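Visit report: Fetex knitting and finishing plant, Skultevness
Posted 27 November 2020

The Fetex plant at Skultevness opens to trade visitors once a year, normally in July. This year the July date was dropped and small groups were let in later, by appointment. I went with Wilma Galbraith, who buys blanks for a print shop and wanted to see how single jersey is finished before it reaches her. My own interest was in shrinkage and spirality, and these notes lean that way.

Arrival

The entrance used by visitors is on the harbor side. The gate on the main road is for trucks only and the signs do not make this clear. Sign-in took longer than the safety talk. Loose scarves and lanyards have to be left at the desk. Ear protection is handed out at the knitting hall door and collected again on the way to the dyehouse.

Arwel Prothero led the tour as far as the dyehouse and Josphat Muriithi took over for finishing and the lab. Both answered technical questions directly. Neither would discuss customers.

Yarn store

Yarn arrives on cones, mostly ring-spun combed cotton, with a smaller share of cotton and polyester blend for heather shades. The store is kept humid. Cones stay there for a day before they go to the creels, longer in winter. Each lot is knitted separately and lots are not mixed within a roll. Prothero said that most of the barré complaints he has dealt with came from mixed lots, and that the rest came from one feeder running at a different tension from its neighbors.

The gray heather is made from dyed fiber blended at the spinner, so it goes through the plant without a dyeing step. It is scoured and softened and then joins the same finishing route as everything else. Wilma had assumed it was piece-dyed. Heather lots vary in the depth of the fleck, and the lab keeps a cut piece from every one for comparison.

Knitting hall

The hall has circular machines only. They are older than I expected, well kept, and fitted with newer yarn feeders. Lint is cleared by fans on overhead tracks and then by hand at shift change. The floor was clean except under the creels.

Stitch length is the number they control. It is measured by running a known number of courses, unraveling the yarn and measuring it under a fixed load, and the result is written on a card at the machine. Weight per square meter is checked too, but Prothero treats it as an outcome. A fabric can be brought to the right weight by stretching it in finishing, and it will then shrink in the customer's wash. He showed us the card for the standard T-shirt jersey, with a finished target of 186 grams per square meter. I would have liked to see the card for the rib as well, but that machine was down for needles.

Rolls come off with a ticket giving machine, yarn lot, operator and time. The roll we followed for the rest of the day was 3,518.

Dyehouse

The wet side was the part I had least time in. Fabric is loaded in rope form into jet machines, and the tubes are turned inside out first to keep creases and abrasion off the face. Reactive dyes are used for the 100 percent cotton. The soaping stages after dyeing take up more of the cycle than the dyeing does. Prothero was open about the cost of the hot water and pointed out the heat recovery unit on the drain line, supplied by Aitken, which preheats the incoming feed.

No photography here, and it was too loud for questions. Wilma's notes have more on the rinse sequence than mine – I can pass them on if anyone wants them.

Finishing

From the dyehouse the tubes are squeezed, slit along the needle line and run through the stenter. The slitting is guided by a sensor that follows a dropped needle in the fabric. If it wanders, the wales are no longer parallel to the edge and the garment twists. This is a separate fault from spirality caused by yarn twist, although the two look alike in a washed shirt and are often confused in complaints. Muriithi cuts a square, marks it, washes it and compares the angles. He also looks at where the side seam ends up on a finished garment, and trusts that more.

Overfeed on the stenter is set generously. The fabric goes onto the pins slack, with visible waves, and relaxes as it dries. After that it goes through the compactor, which pushes the length back further between a heated shoe and a felt blanket. The felt was due for replacement and the operator was compensating with speed. I was pleased that this was said openly. The usual version of a plant tour has every machine at its best setting.

Lab

The lab is one long room behind finishing. Three things are tested on every dye lot: dimensional change, rub fastness and shade. Pilling and bursting strength are done by sampling. The washing machines are ordinary front loaders with fixed programs, and the samples are dried flat or tumbled depending on what the customer's care label will say. I asked whether anyone tested to a different label from the one that would be sewn in. Muriithi said it had been requested and refused.

Roll 3,518 had not reached the lab by the time we left. Muriithi later sent its figures: lengthwise shrinkage of 2 percent after three washes, and no twist worth recording.

Print adhesion

Fetex does not print. Saadet Ekinci, from the Fledley print works, had come in to go over a complaint about cracking on the chest area of light-colored shirts, and let us sit in. Her samples had been printed on fabric with a heavy silicone softener. The ink sat on the surface and broke at the first stretch. The same ink on a lightly softened lot held. Cormac Scanlon, who runs the softener kitchen, agreed to supply a low-silicone finish for rolls marked for print. Thin lettering and script designs are the most demanding, in her experience, and she wants the trial done on those first.

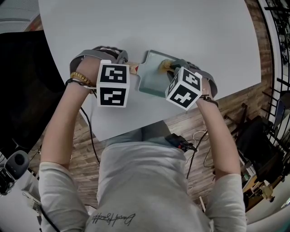 The trial lot will be in light shades only, and Ekinci has asked for wash results at each stage before she approves a full run. Wilma has asked to be copied in.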